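The second life of the kitchen table

When Heledd Gethin moved to Cliltby, she brought only one big piece of furniture: the table on which her grandmother used to roll pastry. It had 83 years, a burn from an iron and one leg shorter than the others. Three dealers told her to let it go. She took it to Selma Kadrić.

Kadrić has repaired tables in the town for 17 years. Her workshop, Pandska, takes in old family pieces from all over the county, and the waiting list is now nine months long. "People say sorry for the marks," she tells me. "I ask them which marks they want to keep."
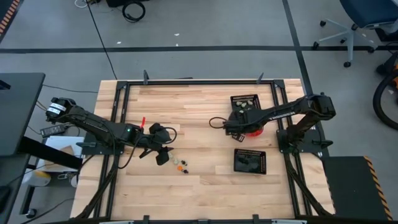 It is a question that many owners cannot answer at once. Gethin needed two visits. In the end she kept the burn and the knife lines near one corner, and let the rest be sanded. The short leg got a new foot of beech.

The work is slow and the price is not small. A full repair at Pandska costs more than a new table in most shops, and Kadrić says this openly on the telephone before anybody drives to her. Still they drive. Normunds Kuusk came with a table that five brothers and sisters had argued over — he won it, he admits, only because he owned a van.
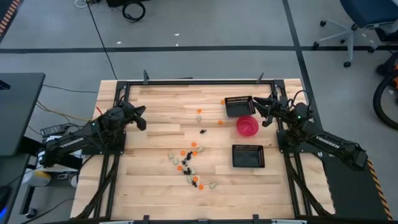
Oil or varnish?

For a table where children eat, Kadrić prefers oil. It stains more easily, but you can mend a small place without touching the whole top. Put on a thin coat, wait a night, and rub it with a cotton cloth. Varnish is stronger in the first years, and then it begins to lift near the edges.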